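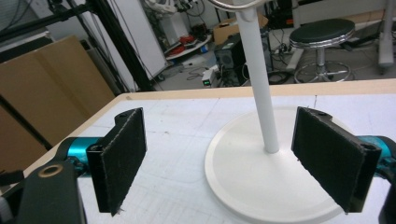

Fig. 4. Hand-held gripper with the stand between the finger pads.

4.3 Good practice before each session

A few careful minutes here pay off all day, and lining up a clean grip is great fun once you have the knack!

1. Place the stand on the table with its base flat. Leave at least 130 mm between the base and the table edge.
2. Check both fabric pads. Fuzzy edges are fine — replace a pad if it lifts from its plate.
3. Bring the fingers in level, one on each side of the pole. Keep 70 mm clear above the base.
4. Close slowly until both pads touch, then stop. Open fully before moving away.
5. Write the session in the Tundcombe log, with the pad set number.

Note: Change pads every 700 grips, even if they still look good. Order the Minami set, part 3405.

CAUTION: Keep fingers, sleeves and hair out of the gap while the gripper is closing.

CAUTION: Look at the floor before you step back. Cables must never cross the spot where you stand to work.

Now for the best bit — your first full run! Turn to section 4.4, and keep the Ernach rule card within reach.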